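Clearing the white table

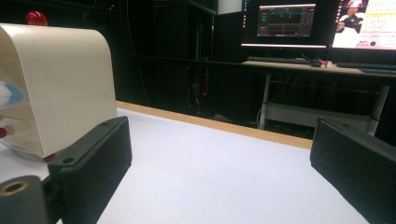

The white table, with the cream arched thing still on the left.

I started on the table in the back room after tea, when it was already dark out. February is a good month for this sort of job. There is nothing to do in the garden and the light goes early, so I may as well be indoors moving things from one place to another.

The table came from Gavholm, from a house sale, and I paid 200 for it. I have had it long enough that I no longer see it as a table. It is where the post goes, and the seed packets, and anything with a missing screw. The top is white and smooth and wipes down well. The edge along the far side is tan wood, and I would like to oil it before spring if I remember to buy the oil.

I did the papers first. Most of them went in the recycling. I kept the boiler booklet and a letter from the dentist in Dernum, and then found I had two copies of the letter, so one of those went as well. The seeds are in a biscuit tin now. There was a jar of buttons that I took upstairs and put with the other jar of buttons.

That left the cream thing with the curved top. I call it the bread box because of the shape, although I have never kept bread in it. The sides are smooth with a bit of a shine to them. It was my aunt's and lived on top of her fridge in Moen for years. The fluffy white and light blue bit is on the left of it, up against the clear part. I did think about putting the whole lot in a cupboard, but the cupboards are next on the list and I would only have to take it out again. It can stay.

Embla Wallin rang when I was halfway through and asked if I still had her cake tins. I had. They were under the post, so she will get them back at last. She says she is getting rid of 100 things this year and is keeping a list on the fridge. I am not doing that, but I did fill one bag for the charity shop and it is by the front door.

For cleaning I used warm water with a little washing-up liquid and an old tea towel. I used to buy a spray for it but it left streaks. There was a ring from a mug that took some rubbing. The wooden strip I only went over with a damp cloth.

The whole job took until 6 by the kitchen clock, which runs slow. Next is the shelf by the door, and I need to find the other bracket before I can put anything heavy on it.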